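Manual Handling and the Strain Few Staff Report

Back and shoulder injuries among care staff rarely arrive with a single dramatic event. They build over months of transfers, repositioning and reaching across beds, and many are never entered in an incident log. Getachew Gebretsadik, who leads occupational health at the Fuststead group of residential care homes, has spent much of his career trying to bring these injuries to the attention of managers before they become long absences.

"The form asks for the time and place of the injury," Mr. Gebretsadik said. "A care assistant with a sore lower back does not have a time and a place. She has a winter. So the form stays in the drawer, and the first we hear of it is a doctor's note."

Fuststead employs 1055 people in care, kitchen and laundry roles. In January the organization completed a confidential survey of musculoskeletal pain, the first it had run across all homes. A total of 263 employees reported pain in the back, neck or shoulders that had lasted longer than a month. Very few of them had submitted a report of any kind.

Mr. Gebretsadik was careful about what the result can support. The survey relied on memory, and employees in pain may have been more inclined to return it. He nevertheless described the figure as sufficient grounds for a change in policy.

"I would have acted on half that number," he said. "I had expected the laundry teams to be high. I had not expected the night staff to be higher than the laundry teams."

Night shifts are staffed more lightly, and residents who need to be turned still need to be turned. Under the group's handling policy, 2 employees must be present for any transfer with a sling hoist. Survey comments indicated that the rule was generally followed for hoists. It was followed much less often for slide sheets and for assisted standing, where the policy had left the matter to individual judgment.

The revised policy, which was drafted with the training provider Handar, removes much of that discretion. Each resident's care plan now states how many staff are required for each type of movement, by day and by night. The assessment is repeated whenever a resident returns from the hospital.

Pascual Paredes, the senior trainer at Handar, delivers the practical sessions. He said that most new participants arrive believing that safe lifting is a question of bending the knees.

"They can all recite it," Mr. Paredes said. "Straight back, bend the knees, hold the load close. That is good advice for a box. A person may grab your arm, or may decide halfway through that he would like to sit down again. I teach people to talk first, agree on the signal, and stop when the plan has changed."

His sessions begin with bed height. Participants are asked to make a bed and reposition a colleague at the height they would normally use, and then to repeat the task with the bed raised to suit the shorter of the two workers. Mr. Paredes said that the adjustment takes a few seconds and is the measure most often skipped – usually on the last round of the shift.

Kitchen employees attend a separate session. Their injuries tend to come from stock pots, deep shelves and deliveries left on the floor, and Mr. Paredes asks each kitchen to move its heaviest items to a level between the knee and the shoulder before he visits.

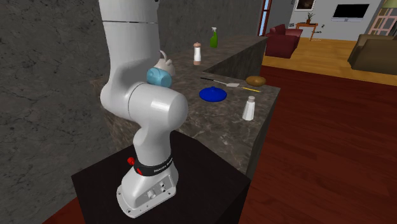 Reporting Without Blame

Both men returned several times to the subject of reporting. At Thambiah, one of the larger homes in the group, the incident form has been replaced with a short discomfort note that may be submitted at any time and does not require a date of injury. The note goes to occupational health, and the line manager is informed only with the employee's consent.

"There was some resistance to that last point," Mr. Gebretsadik said. "Managers felt they were being kept out. I told them they were already being kept out. At least now somebody receives the information."

An employee who submits a note is offered a telephone appointment and, where necessary, a temporary change of duties. Mr. Gebretsadik acknowledged that temporary changes are difficult to arrange in smaller homes. At Sestau, the smallest, an employee on light duties can leave a shift without a second trained person, and the group has had to pay for agency cover.

He has requested a budget of around 1000 additional agency hours for the coming year and had not received a decision at the time of this interview.

Mr. Paredes would like refresher training to be held on the wards, using the residents' own chairs and beds. A classroom bed, he noted, has space on both sides and no oxygen tubing beneath it.

"I trained one group for a full morning and then followed them upstairs," he said. "The first room had the bed against the wall. Everything I had shown them needed a person on the other side of it. We moved the bed, and then we had to move the wardrobe."

The survey will be repeated next January with the same questions. Mr. Gebretsadik said that he expects the number of discomfort notes to rise in the meantime and has asked home managers not to treat the increase as a failure.

Related Articles
Choosing the Right Sling Size
Night Work and Fatigue: Guidance for Supervisors
Returning to Work After a Back Injury
Slips and Trips in Commercial Kitchens

This website uses cookies to improve your experience. By continuing to browse, you agree to our use of cookies. Accept | Manage preferences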